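Boxes, tape and a good sharp blade: notes from the unpacking

Mon 26 August

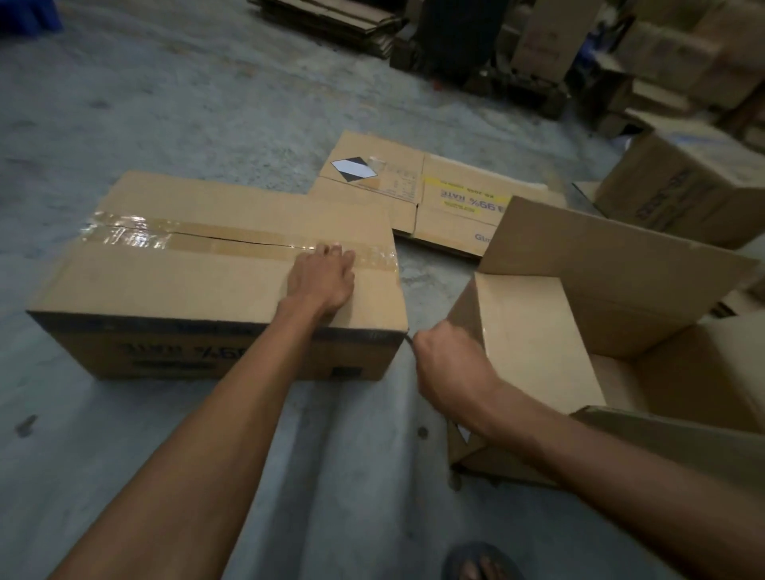
I had meant to write a short piece this month about the autumn shelves, and then the delivery from Hurudov came in and the boxes rather took over, so boxes it is. I hope you will forgive me. Those of you who have given up a morning to help with the unpacking will know that it can be oddly good company down there on the floor, and those of you who haven't yet are very welcome to try it (bring a cushion for your knees, the concrete is not kind).

We had 55 cartons to get through this time, which is a good deal more than in February, and most of them were taped along the top seam in the usual way. I have opened a great many boxes in my life and I still have to remind myself to go slowly. Put one hand flat on the lid to keep it steady, well away from where you are cutting, and start at a corner where the tape is easiest to get at. Keep the blade shallow! It only has to go through the tape, and anything deeper will find its way into whatever has been packed just underneath. Last year I put a very neat slit through the top two tea towels in a box from Tavares, and I have been using them at home ever since as a sort of penance.

Please do close the cutter every time you put it down, even if you are only reaching across for the next box. We have 4 of them now and they live in the tin by the door, along with the spare blades, and I would dearly love to find all of them there on a Friday.

Once a box is empty, have a feel about under the bottom flaps before you do anything else with it, as small packets do like to slip down there. Then turn it over, cut the tape underneath and press the whole thing flat. It takes hardly any time and makes such a difference to the floor, where open boxes seem to breed if you leave them standing with their flaps in the air. The flat ones can go in a pile against the back wall, biggest at the bottom, and I'll tie them up in bundles at the end of the day.

A fair few of you have asked whether you can have some for moving house, and the answer is yes, gladly. Berenice Escobedo has already had 14 for her daughter's flat and tells me the sturdier ones went up three flights of stairs full of books without complaint. If you would like to be next, leave your name on the sheet and say whether you want large or small. Do cross out the old printing with a thick marker before you use them again, or your saucepans may end up being put away with somebody's winter coats.

We are running low on packing tape for the parcels going out to Wisureck. I have ordered more of the clear sort, the wide one, and the brown paper should arrive from Urora with it. Until then please don't go round every box three times, much as I understand the temptation.

The next unpacking morning starts at half past nine, with the kettle on from nine for anyone who comes early. There is ginger cake, and I have hidden a second one behind the ledger in case the first goes as quickly as it did last time.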